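Handtücher falten für die Wissenschaft: Mein Vormittag bei Osamen

7. September 2022 | 14 Kommentare | 38 Mal geteilt

Ich gebe zu, ich falte zu Hause ungern. Trotzdem habe ich mich letzte Woche freiwillig gemeldet, als Osamen in Clelavside Leute gesucht hat, die einem Roboter zeigen, wie man mit Wäsche umgeht. Das Projekt heißt Rebane, läuft seit Juli und soll am Ende einen zweiarmigen Roboter hervorbringen, der in Wäschereien und Pflegeheimen die Handtuchstapel übernimmt. Bis dahin müssen Menschen ran, und zwar sehr oft: 2652 Durchgänge sind bisher aufgezeichnet, und an meinem Tag kamen noch einmal 162 dazu (20 davon sind von mir, bitte schön!).

Das Prinzip ist schnell erklärt. Man nimmt in jede Hand einen Greifer, der auf- und zugeht wie eine etwas klobige Grillzange, und macht damit die Arbeit so, wie der Roboter sie später machen soll. Eine Kamera am Greifer läuft mit, und aus den Aufnahmen lernt die Software, wann die Backen zupacken und wohin die Arme wandern. Ein Roboter muss dafür gar nicht im Raum stehen, was ich ehrlich gesagt ein bisschen schade fand.

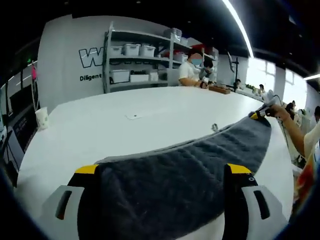 Frottee ist ein gemeiner Stoff, das habe ich nach drei Versuchen kapiert. Mit den Fingern merkt man sofort, ob man eine Lage erwischt hat oder zwei, mit dem Greifer spürt man fast nichts und muss gucken, gucken, gucken. Am besten lief es, wenn das Handtuch lang über den Tisch gezogen war, an jedem Ende ein Greifer mit gelber Spitze dran, denn dann sieht man wenigstens, wo die Kante verläuft. Zwischen den Backen knüllt sich der dicke Stoff trotzdem gern zusammen, und so ein Wulst lässt sich schlecht sauber ablegen. Dann heißt es loslassen, neu greifen, weitermachen. Auch diese Fehlgriffe werden übrigens gespeichert, denn der Roboter soll ja lernen, wie man sich aus dem Schlamassel wieder rausarbeitet.

Alternativ kann man den Roboter auch fernsteuern. Das macht die zweite Gruppe am Standort Cilumley, mit Joystick und Bildschirm. Die Kollegen dort schaffen deutlich weniger Durchgänge am Tag, dafür stimmen die Bewegungen von Anfang an mit dem überein, was die Maschine wirklich kann. Beide Datensätze sollen im Herbst zusammengeführt werden, und ich bin sehr gespannt, welcher am Ende mehr bringt!

Wer selbst mitmachen will: Osamen sucht für die nächste Runde noch 200 Leute aus Clelavside und Umgebung, Vorkenntnisse braucht man keine. Eine Schicht dauert einen halben Tag, und mein Tipp ist, zwischendurch die Handgelenke auszuschütteln. Ich hatte abends Muskelkater in den Daumen.

Kommentare

waschbaer_71: Kann der danach auch Spannbettlaken? Dann kaufe ich sofort zwei.

Trudi K.: War im Juli dabei, bei mir waren es Geschirrtücher. Viel leichter als Frottee, aber die rutschen einem dauernd weg.

nordlicht: Gibt es für die halbe Schicht eigentlich Geld oder nur Kaffee?

waschbaer_71: @nordlicht Würde mich auch interessieren, im Artikel steht dazu nichts.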